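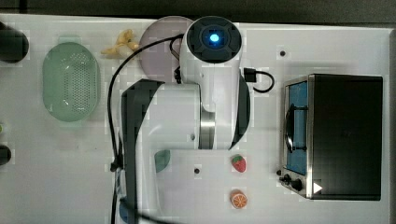

White tables are the cleanest kind, because you can see all the germs on them. So says letter 422 in the Prodar mailbag, and the writer wants to know why every table in the world isn't white.

Hold on. Let's check that before we paint any furniture.

## Can you see germs on a white table?

No. You can't see them on a brown table or a purple one, either. Most germs are much too small for your eyes. You would need a microscope, and even then you would have to know what you were looking for.

What you can see on a white table is jelly. Also pencil marks, pepper, cat hair and grape juice. Those are dirt and spills, and people mix them up with germs all the time. A table can look perfect and still have plenty of germs on it. A table with a pencil line across it might have hardly any.

So the letter is half right. White helps you find *some* kinds of mess. That's a smaller claim than the one we started with.

## Why does dark stuff show up so well?

Light from a lamp or the sun is a mix of colors. When it hits something white, most of that light bounces back off, and a lot of it reaches your eyes. When it hits something black, most of it gets soaked up and very little comes back.

Put something black on something white and your eyes get a lot of light right next to hardly any. That difference is called **contrast**. Look at the black cable on the white tabletop in the picture. It's easy to follow. The white parts resting against all that white are harder to make out.

Which brings up a problem for the white table fans. What about spilled salt? Sugar? Flour? A drip of milk? White hides those. For a baker, a dark counter might be the better dirt detector.

## Try it yourself

You need:

- a sheet of white paper
- a sheet of black paper
- a pinch of salt
- a pinch of pepper

1. Lay the two sheets side by side.
2. Sprinkle a little salt on each one.
3. Step back 3 big steps. Can you still see it?
4. Shake off the salt and do the same with the pepper.
5. Ask a friend to try, and don't tell them what you expect to happen.

Step 5 matters. If you tell your friend the answer first, they may "see" it even when they don't.

## What about special white tables?

An ad for the Fellelon desk says its white top "makes kids 8 times tidier." Eight times tidier than what? Tidier for how long? Who measured it, and how do you measure tidy? The ad doesn't say. When a number shows up with no story about where it came from, you're allowed to shrug at it.

Maybe people do wipe a white table more often, because the mess bugs them. That could be true – but it would be the wiping that cleaned the table. The color just did the nagging.

## So should every table be white?

We don't think so. White is handy if you drop small dark things, like beads or screws. It's less handy if you drop sugar. And under a bright lamp, a shiny white top can bounce so much light at you that you squint.

Wipe your table before you eat, whatever color it is, and wash your hands too.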